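FOR IMMEDIATE RELEASE
Monday, July 26, 2021

Plernivar puts dish rack claims to the test, finds plenty to doubt

Household goods retailer Plernivar today published its review of countertop dish racks, and shoppers hoping for a miracle product should lower their expectations.

The retailer asked 854 customers what they wanted from a rack, then compared the answers with the wording on packages from its own suppliers. "Space-saving" was the most common promise and the one customers trusted least. Only 46 said their current rack had freed up any room at all. Most said it had moved the clutter from the sink to the counter.

"Fits any kitchen" did no better. Plernivar could find no rack in its range that deserved the phrase, and has asked suppliers to drop it from all new packaging. The Clitero line, which the company has sold for years, will carry plain measurements on the front of the box instead. Plernivar admits its own catalog used the old wording until this July.

The review takes a dim view of capacity figures as well. Makers tend to count flat dinner plates of one size and leave out bowls, the items customers complained about most. A deep bowl can use up the space of several plates, or end up on the table beside the rack. Plernivar will now list plates and bowls separately, and will leave the number blank where a supplier can't back it up.

The company makes no claim that a narrow wire rack is better than a wide one, or that any rack will get the dishes put away sooner. It suggests measuring the counter and the largest plate before buying.
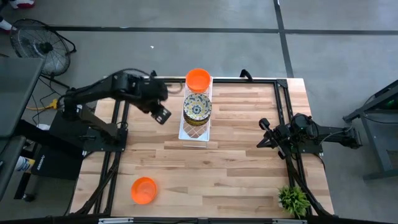 Patterned plate and orange bowl in a white wire rack, with a second orange bowl on the tabletop.

The revised listings cover more than 3,000 kitchen items and are online now. Racks bought under the old descriptions may be returned within 100 days with a receipt.

About Plernivar
Plernivar sells kitchen and household goods online and through its Rovov outlet stores.

ENDS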